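Search tickets Go Advanced

Alside Home Care Help Desk
Ticket 392
Subject: Musty smell on quilt and clothes after washing
Opened by: Sieglinde Lenz
Washer: Sturkley 2000, front loader
Status: Closed

Sieglinde Lenz wrote:

Hello, and thank you in advance to whoever picks this one up. I have had my Sturkley 2000 for a good few years and I'm very fond of it, so please don't read this as a complaint. Since sometime in September my washing has been coming out with a smell. It's faint when I open the door, and then it gets stronger as the things dry, and by the time I put my face into a folded shirt it smells like the inside of an old suitcase. T-shirts are the worst of the clothes. The very worst thing of all is my patchwork quilt, which I wash by itself on the Bulky program (87 minutes, according to the display) and which came out this last time smelling worse than when it went in!

What I've tried so far: more detergent, then a different detergent, then the different detergent plus a capful of fabric softener. I also hung the quilt outside for an afternoon and it was lovely until the evening, and then the smell crept back while I was trying to fall asleep under it. No error codes. The water drains, the drum spins, nothing rattles. I do leave the door shut between loads – the laundry corner is narrow and I bump my hip on it otherwise.

I'd be so grateful for any ideas. I don't want to lose the quilt.

Alside Help Desk replied:

Hi Sieglinde, thanks for the thorough write-up, it saves us both a lot of back and forth. No error code and a normal drain makes me think the machine is fine mechanically and has a buildup somewhere. Three places to look, in this order please.

1. Door gasket. Pull the rubber lip toward you and look in the fold at the bottom.
2. Detergent drawer. Press the tab at the back and it should slide all the way out. Look up at the roof of the slot as well.
3. Drain filter, behind the small flap at the lower front. Put a shallow dish and an old towel down first.

Please don't use any more softener for now. Let us know what you find and what temperature you normally wash at.

Sieglinde Lenz wrote:

Well, I am a little embarrassed. The gasket had a gray slime in the fold and one baby sock, and my youngest is in high school. The drawer was worse than the gasket. I had rinsed the part you pull out every now and then and felt quite virtuous about it, but I had never once looked at the roof of the slot, and I will spare you the details. I went at it with an old toothbrush and warm water.

I couldn't get the filter out. The flap opened fine but the round knob behind it won't turn, and I didn't want to force it.

Temperature: cold, nearly always. I read somewhere that it's kinder to colors, and I have a lot of colors.

Alside Help Desk replied:

No need for embarrassment, the roof of the slot is the one we hear about most. For the filter knob: switch off at the wall, drain the little hose beside it into your dish first, then wrap the knob in a dry rubber glove and turn it counterclockwise with steady pressure. If it still won't move, stop there and we'll book somebody to come out.

When that's done, run the drum empty on the hottest cotton program with one sachet of Reinholz machine cleaner straight into the drum. Wipe the gasket afterward and leave the door open overnight. Then run it empty again, hot, with nothing added.

Sieglinde Lenz wrote:

The rubber glove did it! It took two goes and I said a word I don't usually say. Behind it were a hairpin, a lot of fluff and a button I'd been looking for. The Reinholz sachet foamed up against the glass, which worried me at first, but it all went down by the end. Second hot run done on Sunday, and the drum smells of nothing at all now, which is a wonderful smell.

T-shirts went through afterward on warm with half the detergent I used to use. Fine when they came out and still fine once dry. The quilt is a different story, I'm afraid. It's better, but if I press my nose into the middle of it I can still find the suitcase. I'm wondering whether it's in the batting by now. Is that possible, and is there any getting it out?

Alside Help Desk replied:

Very possible. Old softener and detergent sit in the filling and hold on to the smell, so the aim is to rinse it rather than perfume it. Check the care label first. If it allows a warm wash:

– Bulky program, warm, no detergent, extra rinse on.
– When it ends, look at the water in the gasket fold. If you see suds, run it once more.
– Dry it flat over two rails or a rack, and turn it over halfway. Feel along the seams where the layers are thickest before you call it dry.
– Don't put it back on the bed the same evening.

If you have the Griditz drying rack from our catalog, open both wings and leave a gap under the quilt so air can reach the underside.

Sieglinde Lenz wrote:

There were suds. With no detergent at all in the drawer, there were suds! I ran it again as you said and the second time the water was clear. I do have the Griditz rack, it was folded up behind the wardrobe, and I gave the quilt a full night and most of the next day on it before I trusted the seams.

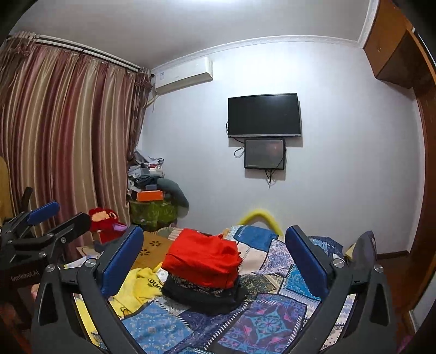

The smell is gone from the quilt, and I've slept under it long enough now to be sure of it. I didn't want to write too early and jinx things. It's back on the bed with all its blue and purple and teal patches, and I've been using it for folding again, the way I always used to before I got suspicious of it – the red thing is folded on the dark patterned one, and the yellow one with the lettering is still lying in a heap beside them, so you can see how far my patience goes. I sniffed every one of them before they went down, and they were fine. The washer door stays open these days and I walk around it. Please do close the ticket, with my very warm thanks, and I'm ordering another box of the Reinholz so there's always one in the cupboard.

Contact the Help Desk | © Alside Home Care | Back to top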